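How to Sort a Box of Mixed Buttons

By Maksym Tymoshchuk

When my aunt gave me her old sewing things, I got also a tin with more than 1,000 buttons. I wanted to use them for repairing shirts, but every time I needed one I was searching the whole evening.

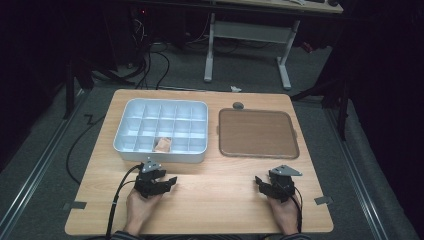
It is better to sort once and do it properly. You need a free table, good light from the side and a tray with small compartments.

1. Pour out only one handful. If you pour everything, you will lose patience.

2. Take away what is not a button. I found hooks, pins and 2 coins.

3. Sort first by number of holes, then by size. Color comes last. Many people begin with color, but for a shirt the size decides if the button goes through the hole.

4. Measure across the widest part. The sizes are given in lines: a usual shirt front button is size 16 or 18, and the collar ones are smaller.

5. Tie sets together. Pull a thread through the holes and make a loose knot – a tight one can leave a mark on soft buttons.

Metal buttons I keep apart, in paper, in a dry drawer. If they have green spots, clean them before with a little vinegar on a cloth and dry well.

Single buttons with no pair go in a jar. On a child's cardigan 5 different ones can look very nice.

Next time: sewing on a button with a shank.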